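又拖了快一个月才写这篇。二月份去的，回来一直忙，笔记本扔在包里，今天倒水的时候弄湿了几页，吓得赶紧敲出来。

说的是旧林场那片老冷杉。去之前我对那里的了解基本等于零，只知道山脚有个镇叫Jinero，镇上有个小得不能再小的陈列室，冬天开门看心情。运气好，那天开着。守门的Raelene Pirihi给我倒了杯茶，然后把一个纸箱推过来，说自己翻，别折角。

箱子里是Yavuz Karakaya的信。

这个人我查了半天，网上几乎没东西。大概就是个测量员，早年给伐木公司画线的，哪片能砍，哪片运得出来，都是他走出来的。后来不干了，反过来写信要求把上谷那片林子留下。写给公司，写给报纸，写给县里，写给一个叫Tarcísio Aguiar的议员。陈列室的目录卡上写着，总共664封，当然不全在那箱子里，箱子里只是一小部分，抄件居多，字很草，有些我连蒙带猜。

最有意思的是他的语气变化。头几年客气得很，"恳请阁下拨冗"那种。中间开始算账，一棵树卖多少，一条引水渠修多少，砍光以后春天下游淹几户。后面就不客气了。有一封就两行，大意是：你们上个月说要派人来看，我在路口等了一天，没人来。

我看到这封的时候坐着没动好一会儿。

他其实不反对伐木，这点陈列室的说明牌写得有点误导人。他反对的是上谷那一块，坡太陡，土太薄，砍了就回不来。下谷他自己就参与砍过，信里也认，没躲。我觉得这比那种一辈子站在正确一边的故事好看多了。
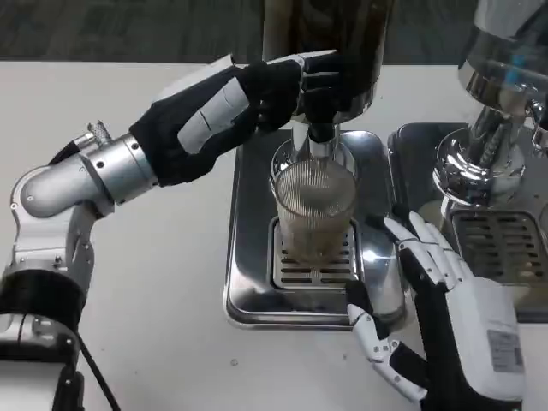
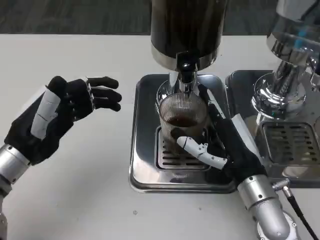

接着说林子。第二天一早上山，跟Viorica Enache一起，她在那边做巡护，步子快得要命，我在后面喘。雪不算深，背阴的地方到小腿。路是老的运木道改的，坡度很匀，走久了能感觉到当年是给牲口拉车用的，拐弯都特别大。

到岔路口有块界石，就是Yavuz那条线。左边砍过，右边没砍。以前看资料老说"对比强烈"，我心想能有多强烈，到了才明白。左边的树差不多一样粗，一排排的，后来补种的，下面没什么东西，安静，走路回声都不一样。右边乱七八糟，倒木叠倒木，苔藓厚得脚踩下去半天不弹回来，小树从烂树桩上往外长。有一棵倒了的我爬上去走，走了好久才到头。

Viorica说那棵倒的时候她还没来上班，倒了以后单位里吵过一回要不要清掉，最后没清。现在上面长了不知道多少小苗。

中午在背风的地方吃东西，冻硬的面包，奶酪，热水壶里的汤。问她Yavuz到底算赢了还是输了。她想了想说上谷现在还在啊。可是我查到的是，他要的范围比最后划下来的大得多，东坡那一大块没保住，公司抢在文件下来之前进去了，29天，砍了个干净。他后面的信全是在讲这29天。翻来复去地讲，日期、车数、谁签的字，同一件事写给不同的人写了好几遍。

东坡我们没去，雪封了，从山脊上能看到一点，灰白的一片，中间一道道冲沟。过了快100年还是那样。Viorica说夏天看会好点，有草。

下山路上碰到Aurélien Marchal，之前邮件里联系过，一直没见着，结果在半山腰碰上了，哈哈。他在整理伐木公司那边的档案，跟陈列室这箱信正好是一件事的两头。聊了没几句就冷得不行，约了山下再说。晚上在镇上唯一开着的馆子，他给我看了手机里拍的公司内部备忘，里面提到Yavuz，用的词是"那位来信者"。连名字都不写。但是备忘有很多份，说明他的信每封都有人看，看完还要开会。

所以不是石沉大海。他自己应该不知道。

还有个事没弄清楚，信里反复出现一个地名Vukadinović，有时候像地名有时候又像是个人，"已告知Vukadinović"，"Vukadinović水位又涨"。Raelene觉得是下游的一个磨坊，用主人的姓叫的。Aurélien觉得是两回事。地图上我没找到，有知道的麻烦留言告诉我，真的很想知道。

实用信息，赶时间随便列一下：
陈列室冬天去之前先打电话，别学我碰运气。
看信要洗手，可以拍照，不能用闪光灯。
上山建议找巡护站登记，岔路口以上没信号。
鞋！一定要防水的，我那双现在还在阳台上晾，有点变形了。
面包带软的。
界石往右那段不要离开步道，苔藓踩坏了要长很多年，我爬的那棵倒木是Viorica指给我可以走的，别的不要爬。

信的抄录我做了2封，一封是等了一天没人来那封，一封是讲引水渠的，字认不全的地方用方框代替了，过几天整理好放上来，Aurélien说他可以帮我对一遍。东坡等夏天再去，想从下游那边走上来，顺便找找那个磨坊在不在。

先这样，要出门了，错别字回头在改。

2023年3月1日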